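Projektbericht Brendevier
Anordnung von Geschirr und Kleingerät auf einer einzelnen Arbeitsfläche
Seminar Raum und Gebrauch, Standort Clernasik
Stand: 9. April

1 Ausgangslage

Die Teeküche am Standort Clernasik verfügt über keine durchgehende Küchenzeile. Geschirr, Vorräte und ein Minibackofen wurden bislang auf mehrere Ablagen verteilt. Im Teilprojekt Brendevier wurde untersucht, wie sich diese Gegenstände auf einer einzigen Tischfläche unterbringen lassen, ohne dass die zum Arbeiten benötigte Fläche verloren geht. Wasseranschluss und Spüle waren nicht Gegenstand der Untersuchung.

2 Anforderungen

Aus der Vorbesprechung wurden folgende Anforderungen übernommen:

Die Mitte der Tischfläche bleibt als Arbeitsbereich frei.
Teller stehen senkrecht und können einzeln entnommen werden.
Tassen hängen, ihre Öffnung zeigt nach unten.
Lebensmittel liegen offen und getrennt vom Geschirr.
Der Minibackofen steht am Rand, die Tür muss sich vollständig öffnen lassen.

Die Anforderung an die Tür war im ersten Entwurf nicht enthalten und wurde nachgetragen, nachdem Variante A daran gescheitert war.

3 Varianten

Variante A sah eine Reihung aller Gegenstände entlang der hinteren Tischkante vor. Sie wurde verworfen. Die Reihe war für die Tischbreite zu lang, außerdem blieb zwischen Backofentür und Tellerständer kein ausreichender Abstand. Variante B fasste das Geschirr in einer Ecke zusammen. Der Platzbedarf war gering, die Entnahme einzelner Teller jedoch umständlich.

Variante C verteilt die Gegenstände über den gesamten Rand. Der Tassenbaum steht hinten nahe der Mitte, der Korb mit den Maiskolben links davon. Auch Schrank und Minibackofen bleiben am Rand. Der Tassenbaum nimmt wenig Grundfläche ein und nutzt vor allem die Höhe — auf der Rückseite des Tisches stört das nicht.

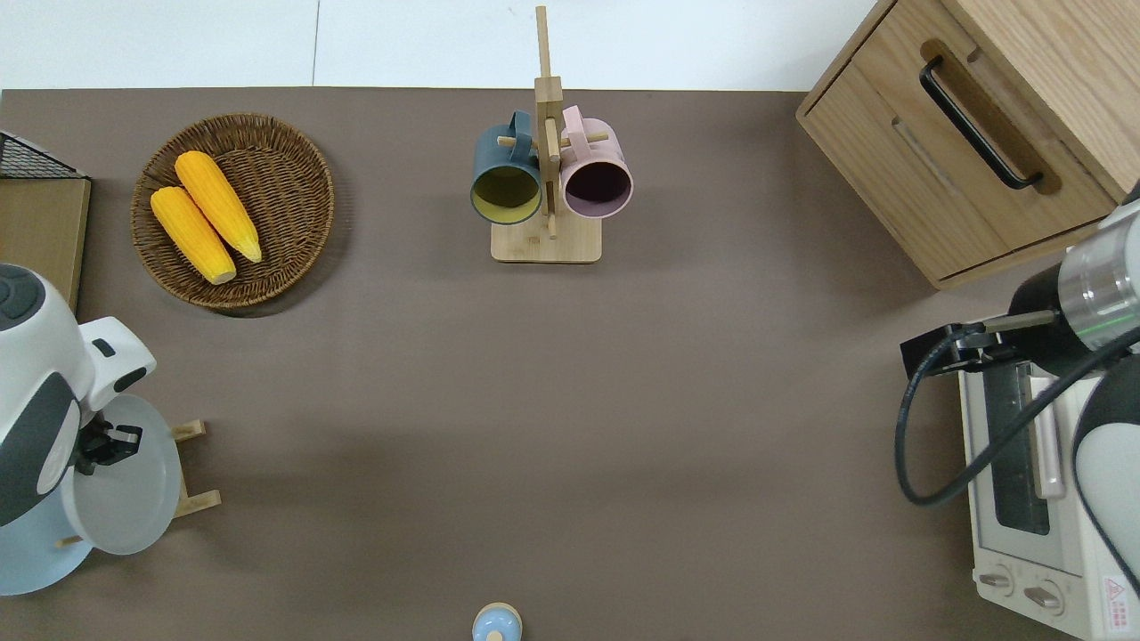 Eingewandt wurde in der Zwischenbesprechung, eine freie Mitte sei noch kein Nachweis für eine brauchbare Arbeitsfläche; zu prüfen sei, ob man beim Griff nach den Tassen über abgestellte Speisen hinweglangen müsse. Der Einwand wurde aufgenommen und führte zu einer zusätzlichen Messreihe (Abschnitt 5).

4 Aufbau und Material

Als Unterlage dient eine braune Matte auf einem weißen Tisch. Die Matte begrenzt zugleich die nutzbare Fläche: Was darüber hinausragt, gilt im Sinne der Auswertung als falsch platziert. Für die Halterungen wurde helles Holz bevorzugt, damit sie sich von der Unterlage abheben.

Der Tellerständer befindet sich hinten rechts auf der Matte. Er nimmt drei runde Teller in den Farben Hellgrau, Hellblau und Gelbgrün auf. Die unterschiedlichen Farben erleichtern die Zuordnung im Protokoll, da jeder Teller ohne Beschriftung benannt werden kann. Gleiches gilt für die Tassen, die außen und innen verschieden gefärbt sind.

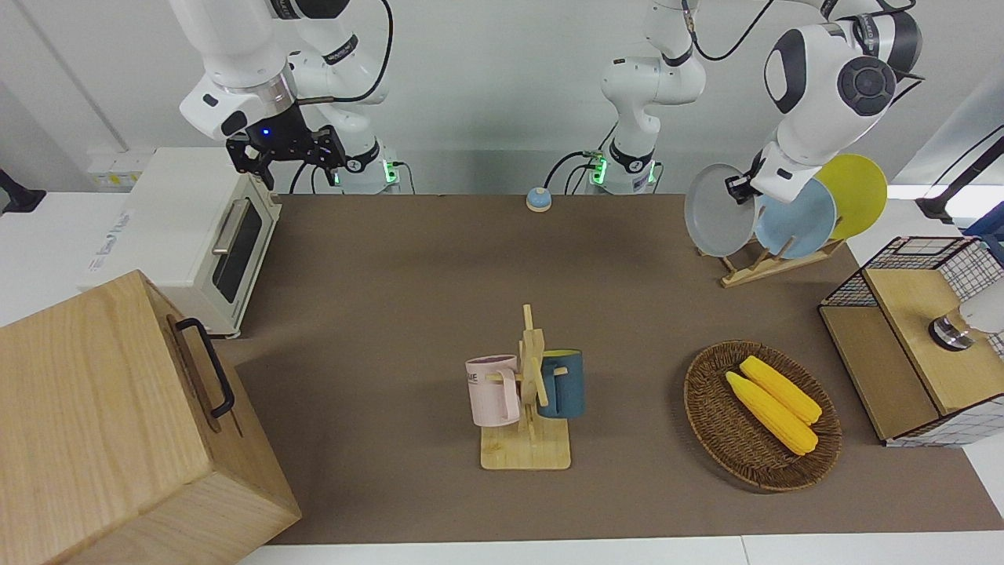 5 Durchführung der Messreihen

Jede Variante wurde in 18 Durchgängen erprobt. Ein Durchgang umfasste die Entnahme eines Tellers und einer Tasse, das Abstellen beider Teile in der Mitte und das Zurückstellen an den vorgesehenen Platz. Erfasst wurden Zeit, Anstöße an benachbarte Gegenstände und der Endzustand. Die Auswertung erfolgte mit der Tabellenvorlage Prondo, Blatt Na.

In der zusätzlichen Messreihe wurde der Abstand zwischen Tassenbaum und vorderer Begrenzung des Arbeitsbereichs schrittweise verändert. Bei fast 22 cm konnten die Tassen abgenommen werden, ohne den darunter abgestellten Teller zu berühren. Kleinere Abstände führten wiederholt zu Anstößen. Größere Abstände brachten keine messbare Verbesserung.

6 Ergebnisse

Variante C erfüllt alle Anforderungen aus Abschnitt 2. Bei Variante B wurden fünf Anstöße protokolliert, sämtlich im Bereich der Teller. Bei Variante C traten in der Hauptreihe keine auf. Die Entnahmezeiten unterscheiden sich zwischen B und C nur geringfügig; eine Rangfolge lässt sich daraus nicht ableiten.

Auffällig war die Abhängigkeit vom Korb. Er ist rund und hat keine bevorzugte Ausrichtung, wurde beim Zurückstellen aber häufig gedreht, so dass die Maiskolben in einer anderen Richtung lagen als zu Beginn. Für die Nutzung ist das ohne Bedeutung. Im Protokoll wird die Drehung daher nicht als Abweichung geführt, eine Verschiebung des Korbs dagegen schon.
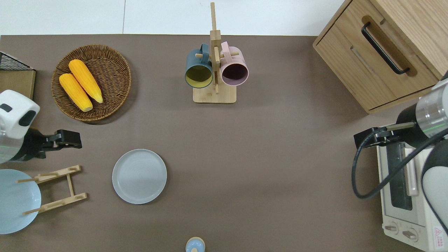

Abb.: Korb mit Maiskolben, Tassenbaum und Schrank am Rand der Tischfläche.

7 Offene Punkte

Nicht untersucht wurde das Verhalten bei voll belegtem Tassenbaum. Ungeklärt ist ferner, ob der Schrankgriff bei häufiger Benutzung mit abgestelltem Geschirr in Konflikt gerät. Beide Fragen sollen im Juli mit derselben Unterlage und unverändertem Protokoll bearbeitet werden. Die Positionen aus Variante C werden bis dahin auf der Matte markiert.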